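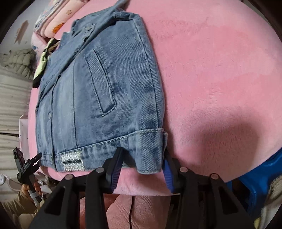 デニムジャケットの裾をつかむハンドグリッパー。青いリブ付きパッドが生地に当たる部分です。

Skitton 手持ちグリッパー用 交換パッドセット

いつもご愛用いただき、ありがとうございます。衣類をたたむ作業を毎日続けておられるお客様から「厚手の生地が少しずつ滑るようになってきた」というお便りをよくいただきます。そんなときは、まずパッドの溝をのぞいてみてください。綿ぼこりが詰まっているだけなら、やわらかいブラシで払い、固くしぼった布で拭けば、またしっかりつかんでくれるようになりますよ。

溝の角が丸くなっていたら交換どきです。古いパッドを端からゆっくりはがし、爪の内側に残った糊をきれいに拭き取って、新しいものを先端側から合わせて貼ります。貼ったあとは30分ほど、とは申しません、きっかり30分、爪を閉じたまま置いてください。

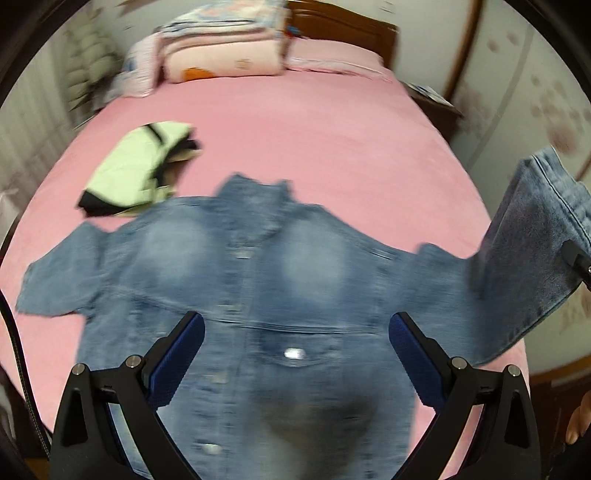

デニムのように縫い目や金具の多い服は、パッドの片側だけが早く減りがちです。左右は必ず一緒に替えてくださいね。ついでにリンクを手でゆっくり開閉し、引っかかりがないかも見ていただけると安心です。

セット内容:パッド2枚、貼り付け手順書
点検の目安:開閉100回ごと
取扱い:Zedach 部品窓口(担当 Vlasta Šťastný)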